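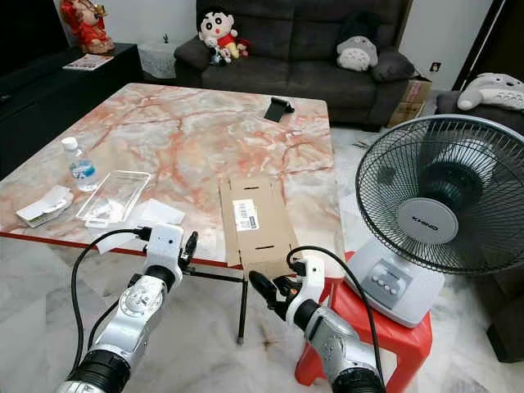

首映夜的拷贝要提前多久灌进服务器?

最晚前一天下午五点。一部两个多小时的片子,拷贝包动不动就是223 GB,从硬盘灌进去再校验一遍,一个晚上基本就没了,你要是等到当天中午才想起来,那就准备跟观众道歉吧。

第四章 新片上映:从收到硬盘到第一场开演

前三章讲的是开关机和日常排片,这一章专门讲新片。我在Terwood影院放了很多年片子,这本手册是我一边干活一边写的,所以有些地方啰嗦,有些地方又太省,看不懂就直接来放映间问我,或者问Deepak Bajpai,他管周三的交接班。

4.1 收硬盘

1. 快递来了先看箱子外面的标签,片名、版本、影院代码三样都要对。我们隔壁镇的Halim影院跟我们共用一条送货线路,送错是常有的事,我就签收过一次人家的动画片,灌了半宿才发现密钥打不开(那天真是气死我了)。

2. 在登记本上写下收到的时间,签名。登记本在放映间门后面挂着,用圆珠笔写,铅笔过两个月就糊了。

3. 把硬盘从箱子里拿出来,放在桌上等半个小时再插。冬天尤其要等,从外面冷飕飕的车里直接拿进来,里面容易结露。

4. 箱子别扔!退盘的时候要用原箱,里面的海绵也要留着。

注意:硬盘不要放在功放上面。我知道那里有块地方大小刚刚好,大家都喜欢往那儿放,可是功放很热。

4.2 灌片

1. 登录影院管理系统(我们的叫Urkham,别家可能用别的,菜单大同小异)。账号用放映员账号,别用经理账号,经理账号会弹出一堆跟你没关系的报表。

2. 把硬盘插进服务器正面的托架,推到底,听见咔哒一声。指示灯先闪后长亮,就是认到了。

3. 点“导入”,左边会列出硬盘上的全部内容包。这里要慢一点看,同一部片子经常有好几个版本:平面的、立体的、带字幕的、配音的、无障碍的。片名后面那一长串字母就是用来区分版本的,读法见附录二。

4. 只勾你需要的版本。全勾当然也行,可是存储空间一下子就吃紧了,到了八月份大片扎堆,你会后悔的。

5. 点“开始”,然后勾上“完成后校验”。这个勾默认是没有的,我给厂家写过信,他们说下个版本改,我已经等了好几个版本了。

6. 进度条走起来以后可以离开,但是每隔一阵回来看一眼。

7. 校验结束,看到绿色的“通过”才算完。如果是黄色,点开看详情,多半是字幕文件的小毛病,重新导入字幕包就好。如果是红色,整部删掉重来,重来还是红色就给发行方打电话换盘。

当心:灌片过程中千万不要拔硬盘,也不要重启服务器。放映中的厅可以继续放,灌片会自动降速让路,所以晚场时间灌得慢是正常的,别以为卡死了。

4.3 密钥

拷贝灌好了不等于能放。每部片子都要配一把密钥,而且密钥是跟着具体的服务器走的,一号厅的密钥在二号厅一点用都没有。

1. 密钥一般用邮件发来,附件是个压缩包。收件箱是放映间公用的那个,密码问Leonie Maihi。

2. 解压后拷到U盘里。U盘请用抽屉里贴了蓝胶布的那只,它是专门干这个的,不要拿自己存照片的U盘来插服务器。

3. 在Urkham里点“密钥”,再点“导入”,选中U盘。

4. 导入后看一下有效期,从哪天几点到哪天几点,跟排片表对一遍。午夜场特别要小心!有的密钥从零点零分生效,而我们的午夜首映会提前放一段映前内容,映前内容没有加密,可以先放,正片只要不早于零点开始就没事。

5. 有几个厅放这部片子,就要有几把密钥。我们一共五个厅,大片首映夜五个厅全开,那就是五把,少一把就赶紧补。

说明:密钥到期以后,系统会拒绝播放,而且它不会跟你商量。续映的片子,请在到期前去要新的。负责跟发行方联系的是Shayne Harawira,她回邮件很快,电话就不一定了。

4.4 编播放列表

好啦,到了我最喜欢的一步。播放列表就是一场电影从头到尾的顺序:广告、预告、提示片、正片,还有中间开灯关灯的指令。

1. 新建列表,命名用“片名+版本+厅号”。请一定写版本,上次有人只写了片名,结果字幕版和配音版分不清,半个厅的小朋友看着字幕发呆。

2. 从左边把广告包拖进来。广告包每周更新,旧的系统会自动标灰,灰的不要用。

3. 接着放预告片。预告片的分级不能高于正片,这条没得商量。给孩子看的片子前面放恐怖片预告,第二天投诉电话能把前台淹了。

4. 预告片的画幅尽量跟正片一致。做不到也没关系,只是要记得在切换的地方插一条换画幅的指令,不然正片一上来,上下都是歪歪扭扭的黑边,难看极了。

5. 插入灯光指令:预告开始时半暗,正片开始时全暗,片尾字幕开始时亮到三成。很多片子字幕后面还有彩蛋,所以片尾不要全亮!彩蛋的时间点通常写在发行方的说明单上,没有写就自己快进去看一下。

6. 音量指令也在这里加。我的习惯是广告压低一点,正片回到标准值。标准值每个厅不一样,贴在各厅功放的侧面。

7. 保存,然后点“检查”。系统会把缺内容、缺密钥的地方标出来,把它列的问题一条条处理掉再往下走。

4.5 试放

试放我是每次必做的,再忙也做。全片看完当然最好(而且还能先睹为快,干我们这行也就这点福利了),时间不够就挑着看。

1. 从播放列表的头上开始,看广告切到预告、预告切到正片这两个接口。

2. 正片看开头五分钟,听左、中、右、环绕是不是都有声音。请走到观众席里听,坐在放映间里听监听喇叭是听不出环绕坏没坏的。

3. 跳到中间,看字幕的位置和同步。

4. 跳到片尾,看灯光是不是按指令亮起来。

5. 立体版要戴上眼镜看,左右眼轮流闭一下。如果两只眼睛看到的一模一样,说明立体模式没切过来。

6. 走到最后一排,再走到第一排,看看画面四角是不是都清楚。三号厅右上角一直有点软,Rangi Ormsby调过镜头,已经好多了,如果你觉得又变差了就记下来告诉他。

试放的结果写进登记本,有问题写问题,没问题写“正常”加签名。

4.6 首映夜当天

开演前一小时开机,灯泡机型需要预热,激光的那两台快一些,但我还是一视同仁,早点开心里踏实。

1. 核对自动排片,看每个厅、每一场挂的列表对不对。临时换厅的时候最容易出错,因为厅换了,密钥和列表都得跟着换。

2. 跟前台对一下手表。我们的服务器时间是准的,售票系统那边有时会快,以服务器为准。

3. 第一场开始时人要在放映间,看着正片画面出来、声音出来,再去下一个厅。各厅开场时间错开排,就是为了让一个人跑得过来。

4. 散场以后看一下播放记录。发行方结账要用这些记录,缺一场就要补说明,写说明可比放电影累多了。

当心:如果放到一半停了,先开观众席的灯,再去修。黑着灯让满厅的人坐着干等很危险。重新开始时往回倒一点点,让大家接得上剧情。超过十五分钟还没恢复,就通知值班经理安排退票或者换场。

4.7 常见的小毛病

有画面没声音:先看音频处理器是不是停在了别的输入上,按正面的“数字”键切回来。多半就是它。

有声音没画面:看光闸开没开。对,我也忘过。

报错代码13:这是密钥时间不对,还没生效或者已经过期了。对照4.3第4步。

服务器说空间不足:把已经下片、密钥也过期的内容删掉。删之前看一眼排片表,Trygve Skjelbred办的老片专场有时会把下片很久的东西再拿出来放,他的片单贴在冰箱上。

灌片速度特别慢:换一根线试试。灰色的线比黑色的好用,黑色那根我一直想扔,一直没扔。

4.8 退盘

1. 片子在所有要用的厅都校验通过以后,在系统里点“弹出”,等灯灭了再拔。

2. 装回原箱,海绵垫好,贴上箱盖里面附的退回标签。

3. 放到后门的架子上,Bandlow物流的司机上午来收。下午放上去的要等到第二天。

4. 在登记本收盘那一行的后面补上退盘时间。

退盘不要拖,有的发行方会催,催得还挺凶。存档的映前广告不在此列,它们是网络下发的,没有硬盘可退,处理办法见第五章。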